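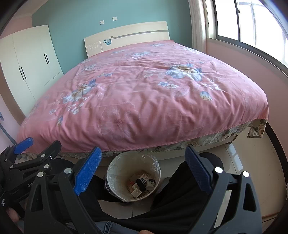
Bedroom waste bin with liner, hand-held grippers in position. Photo: Ryota Nakajima

Write the Stop Rule Before the Task

2019-11-03

Wycliffe Sang

Most written procedures for household manipulation work specify the goal state and leave the end of the attempt to the operator. A typical sheet says "remove the liner from the bin." It does not say when the attempt is over. I think this is the largest single defect in current practice, and it can be fixed with a page of text.

Consider a lined trash can in a bedroom. The liner is thin, translucent and folded over the rim. The contents are cartons, a cup, scraps. The task has at least 2 defensible end points: the liner is clear of the rim, or the liner is closed and set down. An operator working to the first will release the fingers at a height where an operator working to the second is still lifting. Both will mark the attempt complete.

In January the Ovside group reviewed 889 attempts logged under its old task sheet. Of these, 378 had an end point that two reviewers could not agree on. Hatsue Mizuno, who ran the review, attributed most of the disagreement to the sheet and very little to the operators. I have read the same logs and I agree with her.

The rule I would adopt has three clauses. The end state is written as a condition on the object, such as "no part of the liner touches the can." The condition must hold for 2 seconds with the fingers open. An attempt that has not met it after 15 contacts is closed and recorded as a failure, with no retry under the same number.

Masanobu Maruyama objects to the last clause. His argument is that a contact limit penalizes careful operators, who regrip more often on soft material. That is a fair point for fabric. Film liners are different. Each added grip stretches or creases the material, and a late success tells us little about the method on the sheet.

The Yagi draft takes a softer line and lets each site choose its limit. I would oppose that wording. Sites that choose their own limits will report success rates that cannot be compared, and the rates will be compared anyway.

Contents should be recorded too. The draft treats a bin as full or empty. A small pile at the bottom is neither, and it changes how the liner hangs when lifted. One line on the sheet would cover it.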